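The Tray at the End of the Counter

Every household I have ever visited has a place where things go to wait. In my mother's house it was a bread box that never held bread. In mine it is the last two feet of kitchen counter before the wall, a region my wife calls the port of Nornbridge, after the town where we got married and where our luggage spent an extra week.

The port handles mail, mostly. It also handles keys, batteries of unknown health, a coupon for a car wash that has closed, and the instructions to a blender we gave away. In March I decided to clear it. I gave myself a Saturday, which shows how little I knew about the traffic.

Kevin Cusi has been clearing other people's counters for money since 2000. He works out of a small office in Firkombridge whose desk, I was pleased to see, was a disgrace. "You want a lid or you want a tray," he told me. "People who buy lids are lying to themselves." A lid hides the pile, and a hidden pile gets a birthday. A tray has an edge, and when the pile crosses the edge you are supposed to feel bad.

I bought a tray. I felt bad by Tuesday.
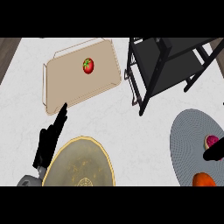

A beige tray with handles on a marble countertop.

Wilson Palomino, my neighbor, takes the harder line. He owns no tray, no basket and, as far as I can tell, no drawer he is ashamed of. He opens his mail standing over the recycling bin, like a man gutting fish. I asked him where he puts the things he hasn't decided about, and he asked me what those were.

I have tried it his way. I lasted two days and threw out a check from the dentist, who had overcharged me and was not eager to write another.

So the tray stays, and my wife and I have drawn up terms. It gets emptied on Sunday night, by whichever of us lost the argument about dinner. The batteries have moved to the garage. The blender instructions are still there, under the seed catalog, and I'm told the people we gave it to have been asking for them.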